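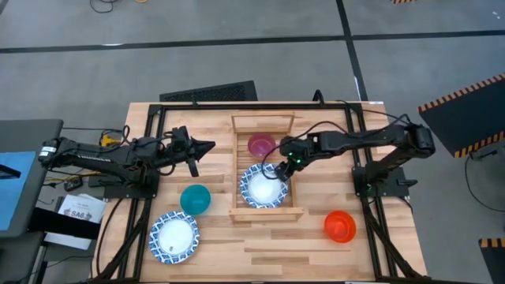
Kekeli Zakaria would like it known that the plates are the hard part. A bowl will forgive you if you grab it a little crooked, Zakaria told us at the Skoltent workshop on Monday, October 1, 2018, but a plate lying flat gives you hardly anything to get hold of, and we have been arguing with plates since March!

The "we" is a small bunch of neighbors who share the benches at Skoltent and who have spent their evenings (and a fair few weekends, to hear them tell it) on a two-armed machine they call Fodo. The idea is simple enough to explain over coffee: two arms, one on each side of a wooden table, that can put plates and bowls into a dish rack and take them out again without anybody's help. Getting there is another matter, and the group's notebook now runs to 71 pages, a good many of them crossed out.
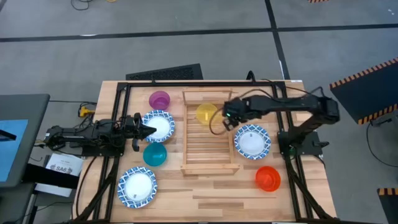
Will it ever do the dishes in somebody's kitchen? Not any time soon, because the group wants 100 clean runs at the table before they even think about a sink.

The workshop opens its doors to visitors again this month, and anyone who likes to tinker is welcome to come by, ask questions and stay as long as they please. There is room for 20 at a time, so it's a good idea to put your name on the sheet by the front door, and if you have old plates you can spare, do bring them along.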